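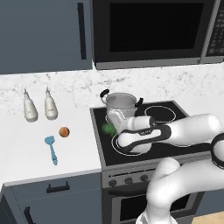
Kitchen arm at work, what changed for your crew?

Started by dlynch_prep
34 posts in Kitchen & Catering Jobs

dlynch_prep
We do staff meals at the Goltholm site, 300 covers a day. Management signed with Erkus for an arm on the range. So far all we have is the simulated kitchen they send round, with the arm over the cooktop, a pot at the back and a bit of something green by the burner. They say it goes live in August. Anyone already working next to one? What happened to your hours?

torvik_t
Seven months with ours. Nobody was let go, but two people who left were not replaced. Make of that what you will. I start at 6 like before. The difference is I used to cook and now I portion, load and wipe down.

hotline_cathal
That's a pay cut waiting to happen. Once you're a loader they'll regrade you as a loader. Get your job description in writing now.

torvik_t
Mine didn't get regraded. Same rate.

hotline_cathal
Yet.

yejiwoo
I'll disagree with Cathal a bit. My wrists were shot from stirring big pots and they're better since the arm took that over. What I don't like is the pace. It doesn't slow down when we're short, so the prep side has to keep up — and that's people.

dlynch_prep
Pace is my worry too. Who sorts it out when something lands in the wrong place? A leaf on the glass next to a burner is a two second job for me.

yejiwoo
You do. On ours you press hold, clear it, press resume. Ask who is allowed to press hold. At my last place, Harahap, it was supervisors only and we stood around waiting.

hotline_cathal
Fair point, that one. Ask about training hours as well. Ours were unpaid until the union rep got involved.

dlynch_prep
Thanks all. Meeting is at 7 tomorrow morning, before service. I'll ask about hold, grading and paid training and post what they say.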